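Hadiza Adeleke has been asked the same question since the doors opened at ten, and she has stopped waiting for visitors to finish it. "No, it won't take your job," she says. "Unless your job is putting toy bricks on a shelf, in which case, yes, possibly, by the time you retire."

We are at the Velteck open day in Mostau, on a Sunday, and there is a queue. The children in it want to see a robot. The parents want to see the café, which shut early.

Adeleke runs the sorting cell, two arms in a white box with a pair of small storage units between them. The task is tidying up. Her colleague Oi-ling Chang wrote most of the software and describes it as "the thing my mother gave up on teaching me". Visitors put the bricks wherever they like and the arms are meant to find homes for them, by colour if they are in the mood.
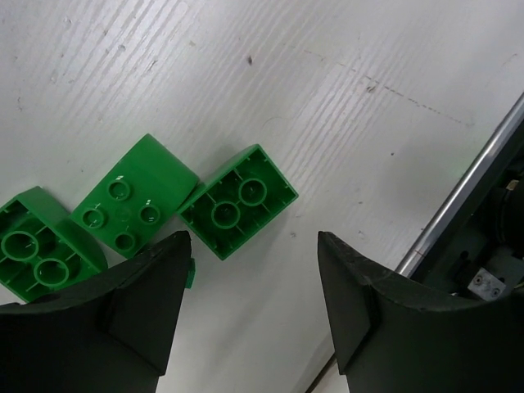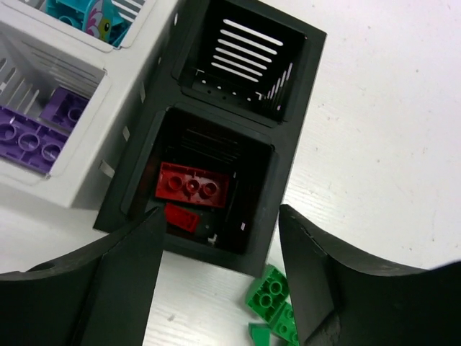
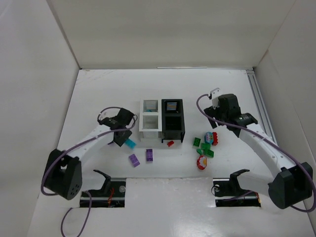

"People expect it to be quick," says Chang. "They've seen car factories on television. But a car factory knows where the door is going to be. Here a six-year-old has just tipped everything out, and some of it is upside down." She bought the bricks herself, second-hand, and is still waiting for the 20 euros back.

Do the arms get better with practice? Chang looks at Adeleke, who looks at the arms. The team has logged 1086 attempts since March, of which 887 ended with the brick on a shelf. "The others ended with a brick somewhere," says Adeleke. "We're quite proud of the 887. We have a slide."

I ask about the practical use of all this and get a proper answer, involving warehouses, pharmacies and a firm called Corrigan that packs spare parts for boilers. It is sensible and takes several minutes, during which the boy next to me asks whether the robot can do socks.

Chang crouches down to his level. "Not yet," she says. "Socks are very hard."

He asks how hard. She thinks about it for rather longer than she thought about any of mine.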